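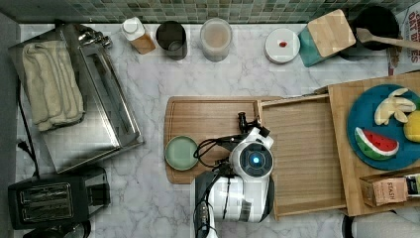 Monday nights with the arm

Our robotics club at Rutherford has moved on from line followers, and I could not be happier! This term's project is Zivera, our kitchen helper, and the job is simple to say: pick up a piece of toy fruit and set it down on the little green plate. We get 64 tries to build up our training runs before the Netorton meet.

I had the controls for 30 of them. The watermelon slice is my favourite (nice flat sides, big target), but the banana is a proper challenge with its peel flaring out. You learn to come in slowly and keep the wrist level - and to breathe.

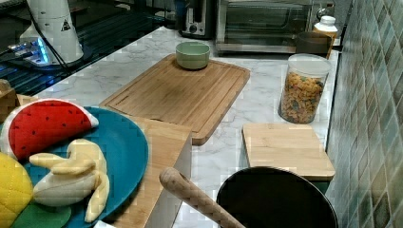

It took me five goes to stop rushing the approach. After that I got into a rhythm, and I was calling out grasps to the rest of the group like a hockey commentator.

The wrist camera is the part I keep telling everyone about. You see the marble and the grain of the cutting board from straight overhead, and you start steering by the juice groove.

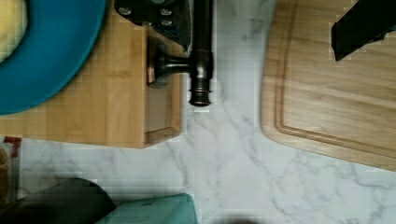

What's next

We want to try a second fruit in the same run, then write up our notes for the Curkotel student showcase in October. I've already put my name down for the lemon.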